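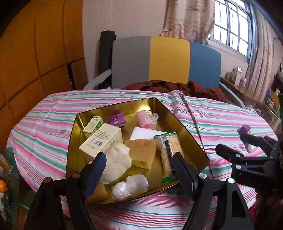
Our group set out to test whether more demonstrations make a better pick-and-place policy, and I'm still not convinced we tested that. We logged 365 demonstrations for Ekum with hand-held grippers, and 57 were thrown out by Rajitha Begum during review. What remained is less varied than the number suggests. The gold tray on the striped cloth shows my main worry: its walls are shiny enough to throw a bright reflection, and two of the things in it come in clear plastic. A model could easily learn the glare along with the grasp.

Sunil Majumder argues that more data will wash this out. Maybe. We never collected a matching set on a dull tray, so the report can't settle it, and I would not quote our July success rate without saying so.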